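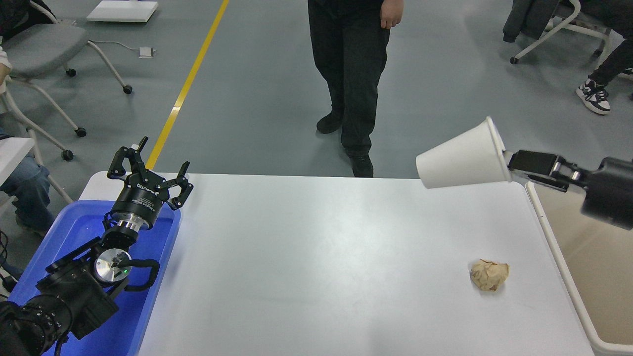 June – by Sulastri Rahman

Filed under: Community news / Waste and recycling

CILGATE'S TABLETOP SORTING SESSIONS TO RETURN FOR A SECOND SEASON

Paper cups, balled-up wrapping and all the other odds and ends of a working lunch will be back on the table at Cilgate this June, as the centre opens bookings for its second run of sorting sessions.

The sessions grew out of a simple question from the people who share the building: which bin does this go in? Last season 84 people came along to find out, and we were delighted by how many stayed on to talk afterwards.

Each session lasts 35 minutes and is open to groups of up to eight. Everyone starts with a table of everyday rubbish and works through it piece by piece, with plenty of time for arguments about lids. Crumpled paper gets a whole section to itself this year – it was by far the most debated item last time!

"People come in very sure of themselves about cups," said Rommel Marquez, who runs the programme. "Then they pick one up, look at the lining and start asking really good questions. I love that bit."

New for this season is a short guide by Prasetyo Entili, with drawings of the items people most often put in the wrong place. Printed copies will be kept at the front desk, and groups can take a set back to their own kitchen or office.

There will be three sessions a day, the first at 10am. Places are free but must be booked in advance at the Cilgate front desk. Groups are welcome to bring a bag of their own clean rubbish to sort, and anything that stumps the room will be added to the guide when it is next printed.

Local firm Vundden is paying for the printing. Enquiries from the press should be addressed to Sulastri Rahman at Cilgate.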